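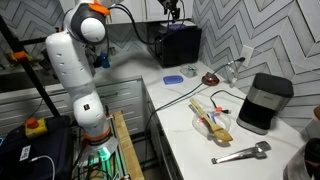 Arm on its cart, base light green.

October 28, 2024

Brake squeal, the Undulon van again. Janka drove it in this morning and I heard it before I saw it, which saved her describing the symptom. Front left, low speed, light pedal. Goes away if you brake like you mean it.

Pulled both front wheels. Pads are the Tudis ones we fitted in July, plenty of material left. Rotor faces look fine, no lip worth mentioning. Runout on the left is within limits, right is better. I wanted it to be the rotor, as we have two on the shelf and I would have been home by five.

Slide pins: upper left moves freely, lower left moves if you ask it with a hammer. Old grease had gone to something like toffee. Somebody had used the copper stuff on it. The handwriting on the July job sheet is mine, so I will not be pursuing the matter.

Cleaned the bore, new pin, new boot, silicone grease this time. Torqued the caliper bolts to spec with the good wrench. The other wrench is still reading 20 high and is still hanging on the hook where people will pick it up. Margus, you said you would send it out. I have put red tape on the handle.

Drove it to the Zulen gate and back. Squeal much reduced, then back again at the second speed bump, quieter and somehow more smug. Swapped pads left to right to see if the noise would follow. It did not. So: not the pads, probably not the pin on its own.

Next thing is the abutment clips. The left pair look flattened compared with the right, and the outer pad has a bit of rattle in it by hand. Clips ordered from Esfahani, part ending 349. They first quoted me for part ending 816, for a rear drum, on a van with no rear drums. Uwe took over the phone at that point, being the calm one.

Bedding-in: Vendula says we skip it and then complain. Fair. When the clips arrive I want it done properly on the back road, a string of moderate stops with cooling in between, and no sitting at the end with a foot clamped on the pedal. Igor, this is about you.

Mileage since the pads went on is more than 400, so glazing is possible too. Scuffed both faces lightly while they were out. Yes, that makes two changes at once. I know.

Van is on lift two with the wheels off. Do not lower it. Wheel nuts are in the coffee tin, and the coffee is in the tin marked wheel nuts until someone buys a third tin.

To do: clips, bed in, recheck lower pin, wrench (Margus).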